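3rd April

Started on the Tindall barograph again. The movement is out and the drum is off, so the work today was the linkage and the pivots. I write everything down because in October I did not, and then I had to find out the same things a second time.

Serial number on the base plate is 3137, stamped, not engraved. Ita Dolan thinks the case is later than the works, and I agree with her after looking at the screw holes. Two of them do not match anything on the plate. I left them as they are.

Pivots first. The long arbor has a little wear at the pen end, on one side only. I polished it lightly and stopped. The bearing hole is slightly oval, but the arm does not shake when I move it by hand, so no bush for now. If Bradley wants a bush he can tell me before the case goes back on.

The capsules are all holding, I believe. I put the stack in the bell jar and pulled it down by 25 millibars, waited 10 minutes, then let it back. It returned to the same mark. Going down it followed smoothly, coming up there was a small step near the end – I repeated and the step was there again. This smells like friction in the linkage and not like a leak. A leak would drift.

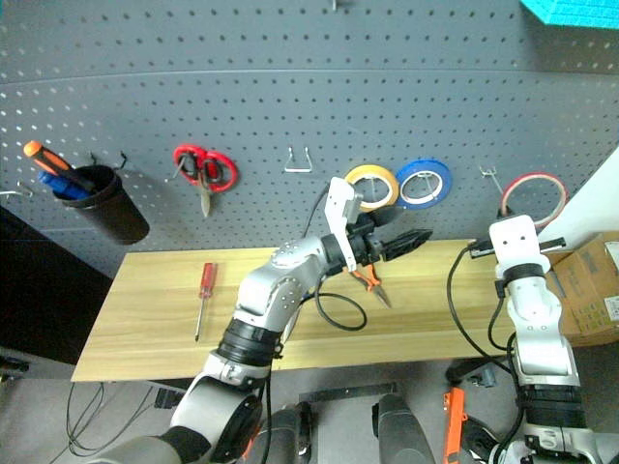 The step is in the second link, where the short rod meets the lever. Somebody has put oil there, many years ago, and it has become a brown glue. I cleaned it with spirit and a sharpened stick of pegwood, three times, until the wood came out clean. No new oil. I would like us to keep one fine screwdriver only for this job, because the one I used had a burr and it marked the head of the link screw. The cup on the pegboard, the black one that hangs at a slant, would be a good home for it, next to the orange and black handle and the blue one. Then it does not travel to the other benches.

After cleaning, same test in the bell jar. The step is much smaller but I can still see it if I tap the plate. Without tapping it is perhaps half a line on the chart. Acceptable for a hundred-year-old instrument, but I want to try one more time with the pen arm balanced properly.

Charts: the Jarard paper is too thick for this drum, the clip does not close over it. The Aldale paper fits, but the printed scale is a little short, so the reading will be wrong at both ends even when the middle is correct. Ita has written to ask about the old size. Order code on the packet is 528, in case we need more for practice.

Still to do:
– balance the pen arm
– new nib, the old one is split
– clock side of the drum, not opened yet
– ask Bradley Sugden if the owner wants the glass changed or only cleaned

The link screw is in the small tin with the lid taped down. Please do not open it over the floor.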